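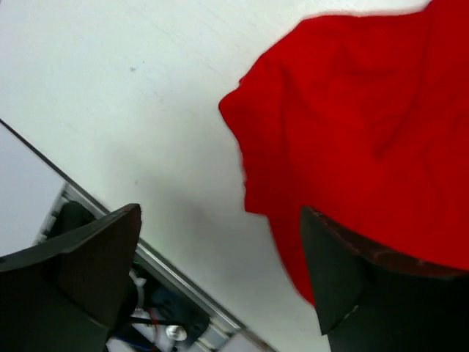

Noviembre, 8:40. Cuaderno del taller, prueba de recuento manual contra escáner, elecciones municipales de Telitz. Empiezo por lo que me preocupa: el informe de Quezada da por buena la conciliación entre papeletas y firmas del padrón, y yo no la veo. Para repetir el recuento hace falta una superficie clara y lisa, como la mesa blanca con la tela roja arrugada a un lado, donde una papeleta gris o una matriz suelta se distinga sin esfuerzo. En el colegio de Hurholm contaron sobre pupitres de madera oscura con tapetes estampados, y luego se extrañan de que falten talones.

Datos de partida. Mesa 6 de Hurholm: 663 papeletas según acta, 663 según escáner. Firmas en el padrón: 657. Diferencia de 6, siempre la misma, lo repase quien lo repase. La explicación oficial es que seis personas votaron y se fueron sin firmar. Puede ser. También puede ser que el escáner leyera dos veces seis hojas y que el acta se rellenara copiando la pantalla. Que coincidan acta y escáner no me dice nada si el segundo número sale del primero, o al revés. Pregunté a Kátia Teixeira quién contó a mano antes de pasar el lote por la máquina y me contestó que «consta en el acta». En el acta consta una cifra y una firma ilegible.

10:15. Primera pasada con papeletas de prueba, imprenta Jerthorpe, mismo gramaje que las de la elección (eso dice el albarán; no he pesado ninguna, pendiente). Lote de 70. Lectura del escáner: 70. Segunda pasada, mismo lote barajado: 70. Tercera, con 20 hojas dobladas en cuatro y vueltas a abrir: 71. Cuarta, sin tocar nada: 70.

Ahí hay algo, o no hay nada. Una lectura de más en un lote de 70 no es una tasa de error, es un susto. Kátia ya quería escribir «se reproduce el fallo» y le he pedido que no lo ponga. Hay que repetir con las mismas 20 dobladas hasta tener una serie decente, anotando cada vez el orden de entrada. Hoy no lo anotamos y por tanto no sé si la hoja duplicada era de las dobladas.

11:50. Leo otra vez el manual del escáner. Dice que el sensor de doble arrastre detiene la bandeja. No dice nada del caso contrario, una hoja que retrocede y vuelve a entrar. El técnico de Quezada asegura por teléfono que eso es mecánicamente imposible. Le pedí que me lo mandara por escrito y cambió de tema.

Sobre los sellos de las urnas: el informe les dedica cuatro páginas y a mí me sobran tres y media. Un sello intacto me dice que la urna no se abrió entre el cierre y el traslado. No me dice cuántas papeletas había dentro.

13:05. Hipótesis que descarto de momento: papeletas introducidas de más. No tengo ninguna prueba y el margen en Telitz no lo movían seis votos. En el bar ya corre la versión contraria y me la han contado dos veces, con seis papeletas la primera y con sesenta la segunda. No entra en el cuaderno más que como ruido.

Corrección a lo de arriba: el albarán de Jerthorpe habla de «gramaje equivalente», no del mismo. Equivalente según quién. Si el papel de prueba es más fino, la pasada de 71 vale todavía menos.

Pendiente:
Pesar papeletas de prueba y compararlas con las sobrantes de la elección, si nos dejan sacarlas del depósito.
Numerar a lápiz el dorso de las 70, del 1 en adelante.
Pedir el registro interno del escáner, no el resumen en PDF.
Kátia: localizar al secretario de la mesa 6 y preguntarle en qué orden se rellenó el acta, sin sugerirle la respuesta.

16:30. Quezada contesta que el registro interno se sobrescribe al reiniciar. Pregunto cuándo se reinició por última vez. Sin respuesta al cierre de esta entrada.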